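Keeping House, Evening Course
Session 4: The table, and how to clear and care for it
Notes by Vesela Todorova

Welcome back, everyone, and a special hello to those of you who missed last Monday and have been catching up from the handout. Tonight we spend the whole session on one piece of furniture, and I make no excuses for that. A table gets eaten at, written on, leaned on and piled up with post, and most of us give it a quick wipe and hope for the best!

First of all, clearing. Su-chen Chiu asked me where a person ought to begin when the table has disappeared altogether, and my answer is always the same: begin at the corner nearest the door and work across. Take everything off, even the things that are going straight back on. Put them on a chair, or on the floor on a clean sheet, and don't stop to read anything (I lose whole evenings to old letters this way). You will need:

a soft dry cloth
a second cloth, damp and well wrung out
a small bowl of warm water with a drop of washing-up liquid
a tray for the bits and pieces

Dust with the dry cloth before any water comes near the table, otherwise you are only pushing crumbs about in a paste. Then go over it with the damp cloth in long straight strokes from one side to the other, overlapping a little each time. Small circles feel thorough, but they leave smears on a pale top, and you'll find them the moment the lamp goes on.

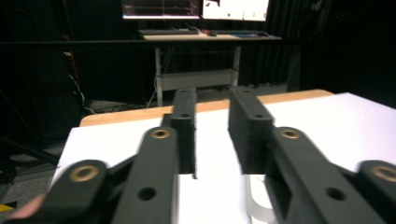
Fig. 1. White table surface in bright, even light.

White tops deserve a paragraph to themselves. They show tea rings, pencil and newsprint very quickly, and in one way that is a kindness - you know where to put the cloth. Bend down and look along the surface with the light in front of you before you decide it is finished. For a stubborn ring, lay the damp cloth over it and leave it for 4 minutes, then wipe gently. Please don't reach for the scouring pad. Hok-lam Ho did that to his mother's table at the age of 13 and he tells me it is still brought up at New Year.

Now, putting things back. Bring the tray over and go through it piece by piece, asking of each thing whether you use it at the table or have only been setting it down there. Keys want a hook, and post wants a rack near the front door. What truly belongs can go back, and I'd keep it to one end so that somebody can sit down to a meal without moving anything.

For next time: clear one table at home, any size, and write half a page on what you took off it and where it went. Ngan-ling Yuen has kindly offered to bring her linen for the session on tablecloths. The sign-up sheet is with Siu-fong Cheng, and there are 18 places.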